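Flights between Hendmont and Dronska are to start in March, the regional transport office has confirmed, after the operator Tadwood was cleared to use the smaller of the town's two runways.

Tadwood will fly the route twice a day with a 40-seat turboprop, leaving Hendmont at 7.10am and returning in the early evening. Domenica Steiner, who heads the transport office, signed the approval after a meeting with airport managers and the fire service.

"The paperwork is finished and tickets can go on sale," Steiner said.

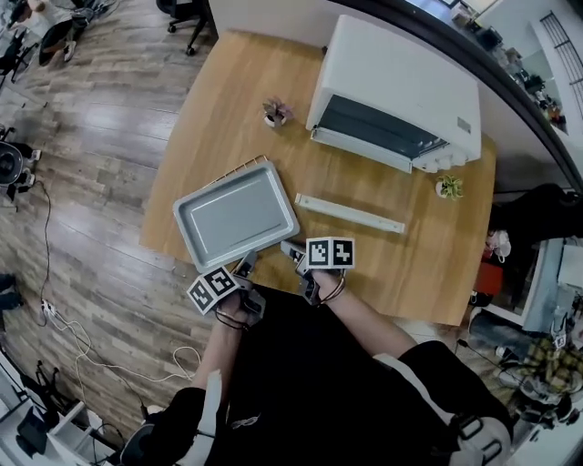 A white toaster oven and a baking tray on a wooden table.

The service replaces a coach link that takes more than four hours. Residents have been without a direct flight to Dronska for 17 months, and the town council had asked for one to be restored before the summer timetable. Fares will begin at 18 euros each way for residents who register with the council. Other passengers will pay the standard fare, still to be announced.

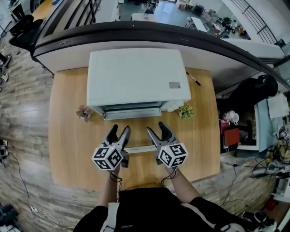 Catering will be limited on the new route, with the flight lasting under an hour. Ingvar Ingvarsson, Tadwood's head of cabin services, said passengers would be offered water and coffee but no hot meals. Trays, whether white metal, like what may be a long flat one on the table, or any other sort, will not be carried on board, and cups will be handed out from a bag to save weight.

Work on the terminal's second security lane is still under way. Brynhildur Vigfúsdóttir, the airport's duty manager, said it would open before the first departure. Passengers are asked to arrive an hour early and to use the north entrance until the car park has been resurfaced.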